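Doblar ropa por imitación

Llevo desde agosto leyendo que enseñar a un robot a doblar ropa es cuestión de demostraciones: lo guías por control remoto, repites y él aprende. En Goltuvora hablan de hasta 600 por prenda. Octavio Iturra, que teleopera bastante mejor que yo, grabó 36 en una tarde y acabó con el hombro hecho polvo.

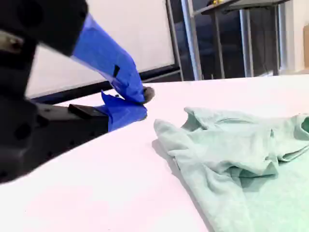 Pinza cerrada, cinta azul en los dedos y la tela verde todavía arrugada.

Mi duda es qué se aprende ahí. ¿A doblar, o a copiar las manías de Octavio? Con otra prenda y otra mesa no apostaría ni 5 euros. Ya me enseñarán los números cuando cambien de operador.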